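Bratonside Forum > Software help > Browsers and connection

Page says "connection reset" only on one site, all others are fine

gutum_reader
Hello all. Since yesterday I can not open the customer page of my hosting company, Etudis. The browser thinks for a few seconds and then shows ERR_CONNECTION_RESET. Every other site opens normally, also the mail. I cleared the cache, restarted the router two times, and I tried a private window. Same result. On my phone with mobile data the page opens without problem. What should I check next? Windows 11, cable connection, no VPN.

Marrowby
If it works on mobile data then the site is up. Your home IP is probably blocked by their firewall. Too many wrong passwords will do it. Write to their support and give them your IP.

pcwan
I would not go to support yet. A blocked IP gives very often a timeout and not a reset, because many firewalls just drop the packets. Please connect the same computer to the phone hotspot and try again. If the error stays, the reason is in the computer. If it goes away, it is in the router or the line.
Pao-chu Wan

Marrowby
"Very often" is not always. Plenty of firewalls send a reset. I had this exact thing with a web host last November and it was the IP.

pcwan
Yes, you are right that some of them reject with a reset. I only say that the hotspot test costs two minutes and the support ticket costs maybe two days.

gutum_reader
I did the test. With the hotspot on the same computer: same error! So it is the computer? The phone browser still opens the page.

pcwan
Then it is the computer, yes. Which antivirus do you have? Some programs have a function named "web shield" or "HTTPS scanning". Turn off only this function, close the browser fully, and open the page again.

tilde_oak
Please don't tell people to turn off their antivirus. Reset the network stack first. Open the command prompt as administrator and type
netsh winsock reset
then restart.

pcwan
I did not write to turn off the antivirus, only one function, and only for the test. But your command is also good and it does no harm. He can do it first if he prefers.

gutum_reader
I did the winsock reset and restarted, no change. Then I looked in the antivirus (it is Barbu, the free version). The HTTPS scanning was on. I turned it off and the page opens immediately. I turned it on again and the error is back. In the log there are 297 lines with the address of the Etudis page.

Marrowby
OK, fair enough, not the IP.

tilde_oak
Don't leave it off though. There should be a list of exceptions somewhere in the settings.

pcwan
I agree with tilde_oak here. Add only the one address to the exceptions, and leave the scanning on for the rest. Also look if there is an update for the program. The older versions have sometimes difficulties with newer encryption settings on the server.

gutum_reader
There was an update waiting, build 3076. I installed it and now the page works also without the exception. Thank you everybody, I mark this as solved.

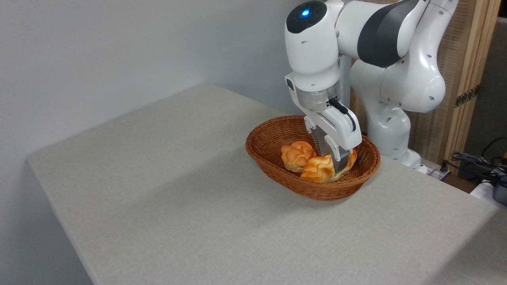
Similar threads in Browsers and connection

ERR_CACHE_MISS after sending a form, 2 replies
Browser asks for the proxy password at every start
DNS changed by itself after router update, 1334 views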